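About Us: How We Give Back at Sowerby

Hi, I'm Sajib Thambiah and I look after community giving at Sowerby. We make shelving and storage for shops and small warehouses, and most of this website is (quite rightly) full of brackets and load ratings. This page is the other part of my week, and I asked if I could write it myself.

I started on the order desk fourteen years ago. Back then our giving was one check a year, mailed in December to whichever charity had written us the nicest letter. I don't want to be rude about it, the checks cleared and I'm sure they did some good, but I'd process that payment every winter and wonder where it went. So I kept bringing it up, and after enough of that somebody handed me the folder and told me it was mine now. There was very little in the folder!

The first thing I did was drive around. I went out to Herndale, where a lot of our packing team lives, and sat in on an evening at the after-school club. They didn't want money as much as they wanted somewhere to put things. Art supplies in shopping bags, board games under the stage, a whole drum kit behind a curtain. Well, shelves we can do. We fitted out the back room over two Saturdays and I learned that I am terrible with a spirit level.

That was the start of what we now call Sketdale Days. The name comes from the old Sketdale road, where our first workshop was, and it stuck before anyone had a chance to think of something better. Everybody who works here gets two paid days a year to spend on a local project. You can split them into half days, and you can use them with a group you already belong to. You do need to tell your team lead two weeks ahead, and please, please put it on the shared calendar (I will keep saying this until I retire).

We have 80 people on the payroll at the moment, and last year 60 of them used at least one day. I'd love that number to go up, but I don't chase anyone. Some people have their hands full at home and I don't think a company should be making a face about that. A few of our drivers told me the days were hard to take during the fall rush, which was fair, so in September we opened up evenings and weekends too, with the time given back later.

What do people do with them? All sorts. Reading with second graders is the most popular by a long way. One group repaints the changing rooms at the Herndale ball field every spring, and they have strong feelings about primer. Our accounts team helps small charities get their books in shape before filing time, and they come back more cheerful than I've ever seen them at month end. I mostly drive the van.

Then there's the small grants fund. Any local group can ask us for up to $1,000, and the form is one page, front and back. I read every one. We like requests for dull, useful things: a replacement boiler part, a set of folding tables, first-aid training, insurance for a summer fair. Those are the things that are hard to raise money for, and I have a real soft spot for them. You'll hear from me within a month, and if we can't help I'll try to tell you why and who else might be worth asking.

We also work with our friends at Drusitz, who supply our steel and share our yard. They lend us their big truck for the furniture run, when we collect office desks and chairs that companies are getting rid of and take them to schools and job training centers. It used to be once a year and now it's every season. The desks weigh a ton and the elevators are always out, and I still look forward to it.

Some things we haven't figured out yet. I'd like to do more for older neighbors, especially the ones who don't go to clubs or answer flyers. We tried a phone line and hardly got any calls, so we're going back to knocking on doors with people they already know. I'd also like us to measure what happens after we leave a place. At the moment I call each group six months later and ask, which is a bit homemade, but people do tell me things over the phone that they'd never put on a form.

If you run something nearby and think we could be useful, get in touch through the contact page and put "community" in the subject line so it lands with me. Or stop by the front desk on a weekday morning and ask for Sajib.
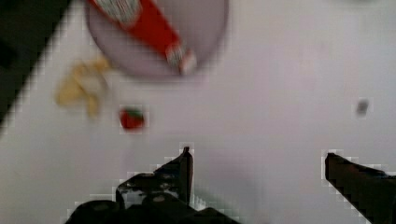
Does my group have to be a registered charity to apply for a small grant?

Any local group can apply, registered or not, as long as you have a bank account in the group's name and two people who can sign the form.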